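Why I'm still not sold on the kit league

My daughter's school sent home a flyer in August about joining the Cutero league, and three different parents have asked me since then whether I'm "in." I did two seasons as a mentor with another team, so I suppose I'm the one to ask. My answer keeps coming out longer than they want, so I'm putting it here.

First, the money. The flyer says the season costs $682 per team. That gets you registered and gets you the base kit from Vekura. It doesn't get you spare motors, and you will want spare motors. It doesn't get you the practice field tiles, or the second battery, or the charger that charges two batteries at once. Our first year, Shayne Brunton kept the receipts in a shoebox and I don't think any of us wanted to add them up. I'd like to see one flyer, from any league, that prints what a team really spent by the last match.

Second, who builds the robot. I have stood in the pits and watched a grown man rewire a drivetrain while four kids in matching shirts ate chips next to him. The judges came by, the kids recited their lines about teamwork, and they got a ribbon. I'm sure the man meant well. I've had the screwdriver in my own hand at 40 minutes to inspection and I know how it goes. But if we're going to tell kids it's their robot, somebody has to be willing to let it sit there on the field and not move.

Corey Tautahi, who coached with me, disagrees. He says kids learn plenty by watching, and that the ones who hang around the bench one year are the ones holding the tools the next. Maybe. I saw it happen with Elsie Partington, who said nothing for most of a season and then rewrote our whole arm code over a long weekend. I also saw a lot of kids drift off to their phones and not come back.

Third, the big claims. The Cutero site says its students are "44 percent more likely to choose a technical career." More likely than whom? Kids who sign up for a robotics club already like robots. I went looking for the study and found a link to a slide deck, and the slide deck had the same sentence in it. I wrote to ask and got a newsletter subscription.

So would I do it again? I might - on a smaller scale. Marama Tamihana runs a group out of the Baysal library that doesn't compete at all. They use old Evico boards, build whatever they feel like, and show it to each other at the end. No shirts and no ribbons. The projects are half broken and the kids can explain every wire. My daughter went twice and came home talking about limit switches, which never happened after any tournament I dragged her to.

I told Coralie Tomoana I'd come to the league's info night and keep an open mind. I'll go. I have a list of questions about travel costs, and I'd like somebody to answer them before the pizza comes out.
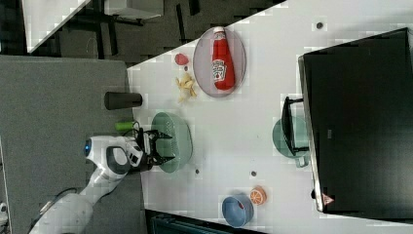 Ketchup on a plate, cup on its side.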